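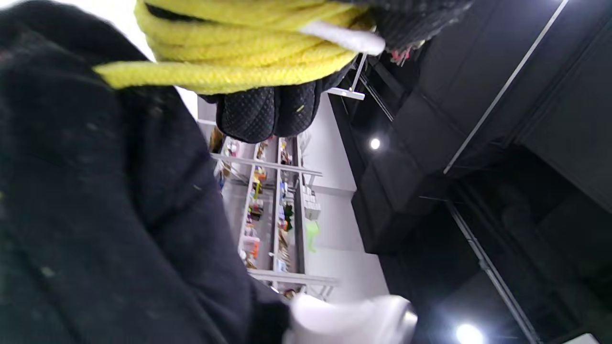

MEDIA RELEASE
2020-11-26

Flurport Hardware and Marine reopens its rope counter in Brundbridge

Flurport Hardware and Marine has reopened the rope and cordage section of its Brundbridge store after a refit that began in June. The new section takes in the former paint aisle and part of the old trade desk, and carries braided and twisted rope, shock cord, webbing, twine and the fittings that go with them.

Rope is sold two ways. Customers can buy it by the metre from the counter, cut while they wait, or pick up a pre-cut coil from the shelves. The coils are a new line for the store and have been put together by staff in the lengths people ask for most often.

Store manager Afshin Shahbazi said the old arrangement had stopped working some time ago.

"We had reels in three different parts of the shop and the twine was out the back with the tarps," Mr Shahbazi said. "If you wanted a length of yellow braid for the trailer and some lighter cord for the shade sail, you had to walk the whole building and then find one of us with a knife. It's now in one place and it's labelled by diameter."

The refit

The section has been fitted with metal shelving supplied and installed by Tehrani Shopfitting. Shelf heights can be changed without tools. Heavier rope is kept between knee and waist height, with lighter cord and small fittings above.

Coils are hand-wound and tied off before they go on the shelf. Each carries a tag with the diameter, the length, the fibre and the date it was wound. Cut ends on synthetic rope are heat-sealed at the counter as standard. Customers who would like a whipped end instead can ask for one, and there is a small charge for the twine.

The store will stock 1218 product lines across rope, cordage and fittings, including stainless shackles, snap hooks, thimbles, cleats and pulleys. Some of the slower-moving marine fittings will still need to be ordered in from the Drastport warehouse. Orders placed before noon are normally ready for collection the next business day.

Mr Shahbazi said the number of lines had grown partly through requests written in a notebook at the front register.

"People wrote down what they couldn't find. A lot of it was ordinary stuff – sash cord, clothesline, a decent halter rope. We worked through the book and ordered most of it. There are a few things in there we're still chasing."

Colours and types

Braided polypropylene is available in yellow, blue, orange and white. It floats, so it is a common choice for dinghy painters and for marking out swimming areas. It does break down in strong sun, and the store recommends checking it at the start of each season and replacing it when the surface goes hairy or stiff.

Double-braid polyester is stocked in white and navy and is suited to sheets, halyards and mooring lines. Nylon is kept for anchor rope and tow lines where some stretch is wanted. Natural fibre rope, including manila and cotton, is on the end bay nearest the garden centre doors.

None of the general-purpose rope sold in the section is rated for climbing, fall arrest or overhead lifting. Customers who need rated equipment should speak to staff, who can arrange an order through the trade desk.

Short courses at the counter

From the new year the store will run a short evening session on knots and splicing, led by retired rigger Ubaldo Morelli. Mr Morelli worked on fishing boats and later in theatres before moving to Brundbridge.

Each session runs for 2 hours and covers the bowline, the trucker's hitch, the round turn and two half hitches, and an eye splice in three-strand rope. There is also time spent on coiling and hanging rope so that it doesn't kink or tangle.

"Most of the rope I see thrown out has been stored badly," Mr Morelli said. "It's been left in a heap on a shed floor with a paint tin on top of it. Coil it, tie it, hang it up off the concrete and you'll get years more from it. I also tell people to wear gloves if they're hauling on anything, and to take them off for the splicing or they'll be there all night."

Places are limited and bookings can be made at the front register. The fee covers a practice length of rope, which participants take home. Children aged 12 and over are welcome with an adult.

Opening offer

The first 500 customers to spend $30 or more in the rope section will receive a free hank of braided cord, in a colour of their choosing while stocks last. The offer applies to in-store purchases only and is limited to one per household. Trade account holders are included.

Offcuts too short to sell by the metre are being kept in a bin beside the counter and may be taken free of charge by schools, scout groups and kindergartens. Groups after a larger amount should phone ahead so the store can put some aside.

Visiting the store

The rope section is at the rear left of the building, past power tools. Parking for trailers is available along the side fence, and the side entrance has been widened to take a flat trolley. The cutting counter closes 15 minutes before the rest of the store.

Hand sanitiser is provided at both entrances, and customers are asked to keep their distance while queuing at the counter. Phone orders can be cut, coiled and left at the collection point for those who would prefer not to come inside.

The former trade desk phone extension has been disconnected. Trade customers should use the main store number and ask for the counter.

Flurport Hardware and Marine sells hardware, garden, boating and farm supplies from its Brundbridge store and its Drastport warehouse.

Media enquiries: Afshin Shahbazi, Store Manager, Flurport Hardware and Marine, Brundbridge. Interviews with Mr Morelli can be arranged through the store.

ENDS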